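# About Komov

Komov writes and maintains working rules for robot cells that handle small packaged goods on open tables. We also check cells against those rules and train the people who run them. Our clients are packaging firms, teaching labs and small warehouses.
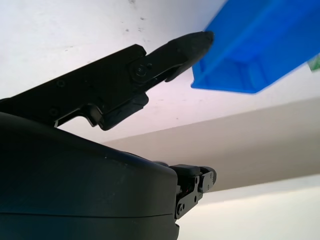
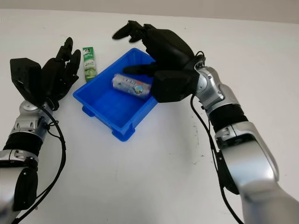
## What we do

The work falls under three headings.

**Rule writing.** We keep a single rule set, called Lemma, that covers bench-scale handling with one or two arms. It applies to cells where the arms, the goods and the containers share a flat work surface. It doesn't cover mobile bases, overhead gantries or any cell that handles open food, glass or liquids outside sealed packs.

**Cell review.** A reviewer goes through an operating cell clause by clause and issues a written finding for each one. The finding is "met," "not met" or "not applicable." We don't give scores or grades, and we don't rank clients against each other.

**Operator training.** The course is called Grondo. It runs 20 hours, most of them at the table. Attendance is limited to the number of people who can stand at the cell without blocking the stop control.

We don't sell arms, hands, grippers or software. We take no commission on equipment, and reviewers may not recommend a supplier in a report. A client who wants purchasing advice has to get it elsewhere.

## How Lemma is organized

Lemma is divided into numbered parts. Each clause states one requirement, and any note under a clause is for information only. If the note and the clause appear to disagree, the clause governs. The summaries below are shortened and shouldn't be used for compliance.

### Part 1. Work surface

The surface is kept clear of anything that isn't listed for the task. Tools, tape, paper and spare fasteners are put away before the arms are enabled. Marks and scuffs on the surface are acceptable if they don't affect the vision system; the operator records new ones at the start of a shift so that they aren't mistaken for objects later.

Surface color is chosen for contrast with the goods and the container. A glossy surface has to be tested under the lighting that will be used in operation. Testing under office lighting and then running under cell lighting is a common cause of a "not met" finding.

### Part 2. Containers

Every container used in a task is listed by type and inside dimensions. Substitutes of the same color but a different rim height are treated as different containers. A container with a cracked rim or a missing foot is withdrawn, including when the damage is on the side away from the arms.

Containers may be placed at any angle to the table edge unless the task sheet says otherwise. We added this clause after reviewing too many cells that worked only when the bin was square to the table. If a task depends on a fixed angle, the sheet has to give the angle and a tolerance, and the table has to be marked.

A container may move during a task. The task sheet states whether movement is expected, who or what may move it, and how far. Unexpected movement is logged as an event even when the item ends up in the right place.

### Part 3. Goods

Items are listed by package type: can, carton, pouch, tube, box. Each type has its own entry for mass, allowed orientation and allowed contact area. A can lying on its side and a can standing upright have separate entries, as the first can roll and the second can tip.

Cartons get extra attention. A full carton and an empty one look the same to most vision systems and behave differently when touched near the top. The task sheet says which is in use. Mixed lots aren't allowed on the same table.

Sealed packs are inspected for dents and leaks before use. A pack that has been used for 60 cycles is replaced, whatever its condition. Clients often ask to extend this number. The clause allows a lower limit but has no provision for a higher one.

### Part 4. Hands and grippers

Fingertips, pivots, linkages and visible fasteners are inspected before the first run of a shift and again after any contact event. The operator looks for looseness, wear at the tip and debris between plates. The inspection is done with the drive power removed. A loose screw is replaced with one of the type named by the manufacturer and is never simply retightened and returned to service.

Contact between a fingertip and a container wall is permitted when the task sheet lists it. Unlisted contact is a contact event. The rule makes no distinction between a light touch and a hard one, as operators proved to be poor judges of the difference and their logs couldn't be compared.

Hands with several fingers are entered as a single tool with a list of permitted grasp shapes. A new grasp shape requires a new entry and a supervised trial of 100 cycles.

### Part 5. Two-arm work

When two arms share a table, the task sheet assigns each arm a role at each step. The roles are *working*, *holding* and *waiting*. An arm that is waiting stays in a listed position. It may be close to the goods, provided the position is on the sheet and the clearance has been measured.

Both arms may be in the working role only if their envelopes have been checked together. Separate checks aren't accepted. If the arms pass over the same container, the sheet states which arm has priority, and the other arm has to be able to stop without dropping what it holds.

### Part 6. Cables

Cables outside the arm casing are checked through the full range of motion for the task, at task speed. The reviewer looks for three conditions:

- a loop that can reach the container or the goods
- tension at the wrist in any listed position
- contact between a cable and the edge of the table

A cable that rests on the work surface is permitted if its path is shown on the task sheet. A cable that crosses between the two arms' working areas needs a separate entry and a photograph.

### Part 7. Stops and restarts

Each operator position has a stop control within reach. After a stop, the table is cleared or reset to a listed starting state before the arms are enabled again. Resuming from the middle of a step is allowed only if that step has its own restart entry.

The person who restarts the cell signs the log. Shared logins are a "not met" finding without exception.

### Part 8. Records

Logs are kept in plain text along with any images or video. Each entry has a time, a task sheet number, an event type and initials. Free comments are welcome but don't replace the event type. The current archive at our office holds 3416 logged contact events submitted by clients under agreement, with client names removed. We use it to decide which clauses need revision.

## How a rule gets changed

Anyone who works under Lemma can propose a change. The form asks for the clause number, the proposed wording, the reason and at least one logged event that the new wording would have affected. Proposals without a logged event are filed and kept, but they don't go forward.

A proposal that goes forward is tried at our own bench first and then at one client cell. The trial is run to the new wording and the old wording with the same goods and containers. If operators read the new wording in more than one way, it goes back for rewriting, even when the test results are good.

Changes are published once a year, in March. Urgent corrections are issued as numbered notices and folded into the next edition. A client has until the following March to meet a changed clause, except for changes to Part 7, where the date is given in the notice.

## Relation to other standards

Lemma is a working document for one class of cell. It doesn't replace the law, national or international robot safety standards, or the manufacturer's instructions. Where one of those is stricter, it applies. Where Lemma is stricter, a client under review is expected to meet Lemma.

A set of "met" findings from Komov isn't a safety certificate and may not be advertised as one. Clients may state that a named cell was reviewed against a named edition. The wording for that statement is supplied with the report.

## The Jolley bench

Our own test cell is called the Jolley bench. It is run under the same rules as a client cell and is reviewed by someone who hasn't worked on it during the previous edition. The findings are available on request, including the ones marked "not met."

Bench time is open to clients who want to try a task sheet before using it at their own site. The client brings the sheet and the goods. We supply the operator, the log and a copy of all records at the end of the session. Goods have to arrive sealed and in the quantities given on the sheet, plus spares.

## Working with us

A first review starts with the paperwork. Send the task sheets, the container and goods lists, and a plain drawing of the table with the operator positions marked. We'll reply with a list of missing entries. Site dates are set only after the list is closed.

Review fees are fixed by the number of task sheets and don't depend on the findings. A repeat visit for "not met" clauses is charged separately and covers only those clauses.

Requests for the current edition of Lemma, the Grondo course outline or bench time can be sent through the contact form. Please include the clause number if the question is about a specific rule.

*Page last revised 9/22/26.*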